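# About Skomosero

Skomosero is a small sorting and resale house in Dudton. We take in the things which people leave behind when they move or when they finish their studies, and we find a second use for them. It was started by Nusrat Usmani in June, with 2 tables and a borrowed van. Today we serve 41 households and also the hostel on Ferri Road.

Our work is simple, but we try to do it with care. Each delivery is laid out on a white table before anything gets a price. Shoes go to the back with the bins, and pouches, phone boxes and small pieces come forward where they are easy to reach.
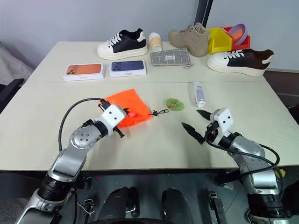
After this, every item gets a line in our book, which we call the Jokeck list. A shoe without its partner is kept for 70 days, because the other one often arrives in a later bag. Phone boxes are accepted also when they are empty, as some customers like to have the box for a phone they already own.

Fabric takes the most time. A thin cloth must be opened fully and checked along its edges, and then it is folded again to the size of the shelf. 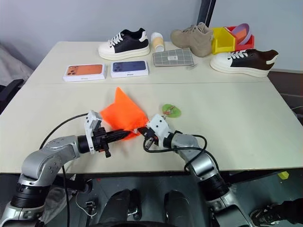 Small tags and key rings are kept together in one drawer, and you are welcome to look through it when you visit. If you wish to bring us something, please write first and tell us how many bags you have. We accept up to 4 bags from one household.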